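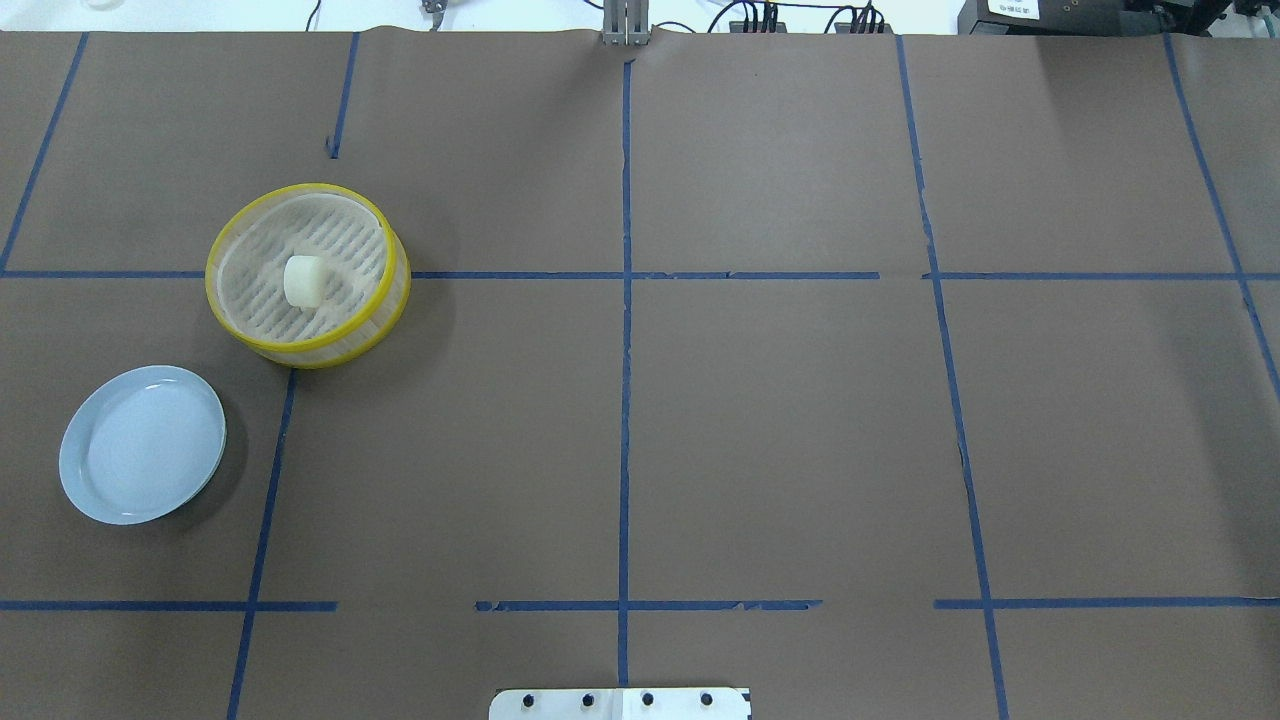 Reading time: 5 min (14 replies)

Paper and tape on the big table before unpacking a kitchen

Fustito
I am moving house in November and I have the kitchen to sort before that. My method is brown kraft paper over the whole tabletop, then blue masking tape to make cells. Every cell will be one cupboard or one drawer in the new place. I put things on the paper, look at them, move them, and only then I decide. In the photo I have only started, with the steamer basket with the yellow rim and one white plate. The plate has found its cell. The basket is lying across a tape line and that is my question really. Where do you keep a steamer basket? It is round, it is too wide for my pan drawer, and I don't want it on top of the plates.

Second question, smaller. Does masking tape come off kraft paper without tearing it? I would like to use the same sheet again for the bathroom things.

Warrier
Steamer basket goes with the pans. Always. You steam in a pan, so you keep it where the pan is. If the drawer is too small, change the drawer.

Loltance
I don't agree with Warrier. I have mine with the colander and the sieves, because they have the same shape and they go one inside the other. My pan drawer is already heavy and a light basket at the bottom of it would be cracked in a week.

Warrier
So don't put it at the bottom.

Loltance
If it is at the top it falls out each time I take a pan. I have tried this, in two kitchens.

Fustito
Thank you both. I do have a colander but it is still in a box, so I did not think of that. I will try if one fits in the other.

Skedville
What is the small white thing standing in the basket? I have something like it in a jar and I never learned what it belongs to.

Fustito
A small part, I don't know from what either. Maybe some kind of plug or a cap. I put it in the basket so it would not roll off the table. If somebody recognises it please write.

Skedville
Mine was from the back of a shelf unit, but it was flatter. I can't say for yours. Keep it until you have been one month in the new house, then throw it away.

Warrier
Throw it away now. This is how people come to move with 20 boxes when they need half of them.

Skedville
I threw away a part like this once and it was the stopper from the salt cellar. I used a piece of paper as stopper for the whole winter. So please wait with it.

Loltance
About the tape. It depends how long it stays. I did this with the children's things last year and left it from Monday until the weekend after, and when I pulled it off the brown surface came away with it in long strips. The paper was still usable if you turn it over. When I took the tape away the same evening there was no problem. Pull slowly and keep your hand low, almost flat to the paper.

Fustito
That is very useful. Then I will turn the sheet over for the bathroom. It did not occur to me, which is a little embarrassing.

Warrier
I have to ask, why are your cells all different? Some of the lines are not even straight. I would measure it first, with a ruler, and make all cells equal. Now you can't compare anything.

Fustito
They are different because the cupboards are different. The new kitchen has one corner cupboard with a strange angle and the drawers beside it are narrow. I did not measure to the centimetre, I agree with you there. But if I make equal cells I will believe that I have equal space, and then I am standing in the new kitchen with plates in my hand.

Skedville
I am with Fustito on this. Uneven is better if the house is uneven. But write the name of the cupboard on the tape, with a marker. I did not, and after lunch I could not remember which was left and which was right of the cooker.

Warrier
If you measure nothing then the drawing is only decoration. A line on paper has no height. The steamer basket is a good case, it takes little place on the table but you can't put a shelf close above it. The plate takes more or less the same place and you can put a whole pile there.

Loltance
That is a fair point, the height. What I do is I write the height of the shelf in the corner of the cell. My lowest one is 349 mm and I know that the big pot does not go under it with the lid on. You need to measure only once, and it is quicker than to measure the pots.

Fustito
Good, I will write the name and the height both. I go to the new flat to collect the keys and I will take the tape measure with me.

And for the plates, do you put them flat in a pile or standing in a rack? I had always a pile. My sister has a rack and she says she breaks fewer, but the rack eats a lot of the shelf.

Skedville
Pile. With a sheet of kitchen paper between the good ones.

Loltance
Rack, if the drawer is deep. Pile, if it is a cupboard above your head. I would not like to lift one plate out of a rack over my head.

Warrier
Pile, and no kitchen paper. They are plates.

Fustito
Update. I found the colander. The steamer basket goes inside it, with a bit of the rim standing out at the top. So it will live with the sieves, sorry Warrier. The white part is now in an envelope with a question mark on it.

Warrier
You will be looking for it when the water is already boiling. But good luck with the move.

1267 views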